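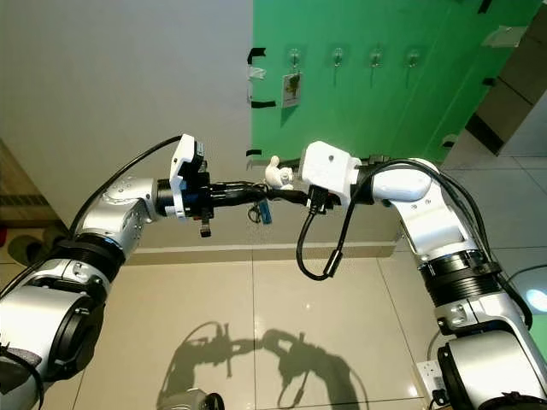 What sizes of figurine does the Rorodville storage service accept?

Anything up to 100 mm in its longest dimension, measured with limbs and ears in their fixed position. Larger pieces go through the Madeo counter, which has its own price list.

How should figurines be packed for sending in?

One figurine per bag, bags laid flat in a cardboard box. Loose accessories go in the same bag as the figurine they belong to. Do not use newspaper, as the ink transfers to pale plastics. Fill any remaining space with plain tissue.

Does the box need to be new?

No. Reused shipping cartons are accepted, including those with printed fields such as "C/NO:" on the side. Write the Ruvitz reference next to the old printing and strike out any earlier address. Boxes over 43 cm on any side are returned unopened.

What surface should I sort on?

A flat, matt board in one plain colour. Green works for most collections, as white and silver parts both show up against it. A board laid across a closed box gives a usable working height if no table is free.
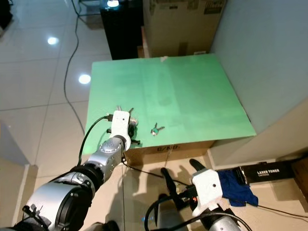
Wipe the board before starting and again between batches. Figurines with thin limbs should be laid down flat; standing them up on a board that is not fixed leads to falls, and most breakages reported to us are at the shoulder or hip.

How are items numbered?

Each item receives a Ruvitz number on arrival. Numbering began at 710 when the list was moved over from the older Van Leeuwen cards, and stood at 1566 in September 2023. Numbers are not reissued after an item is withdrawn.

Can I label items myself?

Label the bag only. Adhesive tape must not touch painted surfaces. Tie-on tags are permitted if the loop is thin and can be removed without cutting.

What if a part is missing?

Enter "incomplete" on the packing sheet and state which part. Items are stored as received. Repairs are not offered.

When can items be collected?

At any time on written request, except in April, when the shelves are checked against the list.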